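Reltach Two-Arm Bench Station
Safe Use and Good Practice for Garment Handling

Product overview

The Reltach Two-Arm Bench Station is a table-mounted handling system for soft goods. It is supplied to laundries, uniform stores, training centers and research groups that need to fold, turn, flatten and stack clothing at a fixed work position. Each station consists of two arms, two grippers, a control unit and an operator program that runs on the customer's own laptop computer.

This page sets out the conditions under which the station may be installed and operated. It applies to all stations delivered by Reltach and to stations transferred from the former Tendale line. Customers are asked to read it together with the installation manual and the rules that apply at their own site. Where a national or local requirement is stricter than the guidance given here, the stricter requirement applies.

What is supplied

Two arms with mounting plates
Two grippers, fitted
Control unit with emergency stop
Arm and gripper cables
Operator program and license
Installation manual and station logbook

The work table, shelving and laptop are not included. A list of suitable tables is available from the Clokow parts desk.

Responsibilities of the site

Every site shall name one station supervisor in writing. The supervisor keeps the logbook, approves new operators and decides whether a garment type may be added to the work list. A deputy should be named for periods of absence. The supervisor may also serve as an operator, but may not sign off his or her own training.

A risk assessment shall be completed before the first powered movement of the arms. The assessment covers the table, the floor around it, the garments to be handled and any person who may pass within reach of the arms - including cleaning staff and visitors. It shall be repeated whenever the station is moved, a gripper type is changed or the table is replaced.

Reltach does not carry out risk assessments on behalf of customers. Our field staff will review a completed assessment on request and return written comments.

Table and surroundings

The table surface should be level, smooth and firmly supported. A plain light surface is recommended for dark and mid-tone garments, as it allows the operator to see a hem or sleeve that has slipped out of place. Glossy covers and loose mats are not permitted.

Objects that are not needed for the task should be kept outside the marked reach of both arms. If a laptop is used on the work table, it shall be placed to one side, with its power cable routed away from the garment area. Cables belonging to the arms shall have enough slack for full travel and shall not be tied to the table legs. Finished garments may be stored on open shelving behind the table, provided that no one has to lean across the work area to reach them.

Handling position and grip

Garments shall be presented flat, with the hem toward the arms. For T-shirts and similar light knitwear, the two grippers take the fabric at the near corners, one on each side. The grip should be shallow. A deep grip gathers the cloth, leaves pressure marks and makes an even release more difficult.

Printed areas should be kept clear of the gripper fingers wherever the fold allows. Light creasing near the held corners is acceptable and may be smoothed in a later step. Buttons, zippers, drawstrings and metal badges are to be identified on the work list, and a garment carrying any of these shall not be run until the supervisor has approved it.

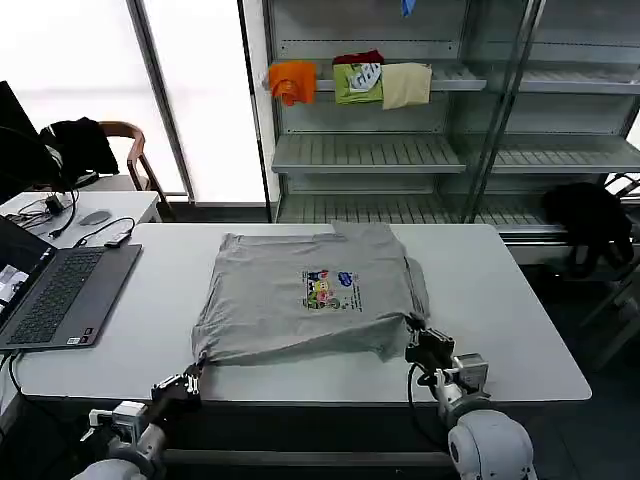
Operating rules

1. Only approved operators may start the station. Approval is personal and is recorded in the logbook.

2. The emergency stop shall be within reach of the operator at all times and shall be tested at the start of each shift. A station that fails the test is switched off and tagged.

3. Hands shall be kept out of the marked area while the arms are powered. To straighten or remove a garment, the operator pauses the program, waits for both arms to come to rest and then reaches in.

4. Lanyards, scarves and loose sleeves are not to be worn at the table. Long hair shall be tied back.

5. If a garment is caught, the operator shall press the stop, release the grippers from the program menu and free the fabric by hand. Pulling against a closed gripper is not allowed.

6. The station shall not be left running unattended, even for short periods.

Training

Operator training is given in 2 sessions, the first on safe conduct at the table and the second on garment setup and recovery from faults. A person who has not used the station for 3 months repeats the second session before working alone. Training records should be kept for as long as the person is employed at the site.

Group training is held at our Ruawai center. Sessions on customer premises can be arranged where a station has already been installed and assessed.

Inspection and maintenance

Gripper fingers are to be wiped clean at the end of each shift and checked for rough edges that could snag cloth. Cables are checked weekly for wear at the points where they bend. Lint should be removed from the joints with a soft brush - compressed air is not to be used.

A full service is due every 3000 hours of powered operation. It includes the arm joints, the gripper drives and the stop circuit, and shall be carried out by a Reltach technician. Continued use beyond this limit is outside the terms of the warranty.

Reporting

Any contact between a moving arm and a person shall be entered in the logbook and reported to Reltach, whether or not an injury has resulted. Repeated loss of grip, unexpected movement and damage to garments should be reported in the same way. The form printed at the back of the logbook may be used.

Questions about this guidance may be addressed to Yuk-lan Lau, Product Safety, Reltach. Please give the station serial number in all correspondence.

Guidance issued 17 March 2020. Replaces the February edition.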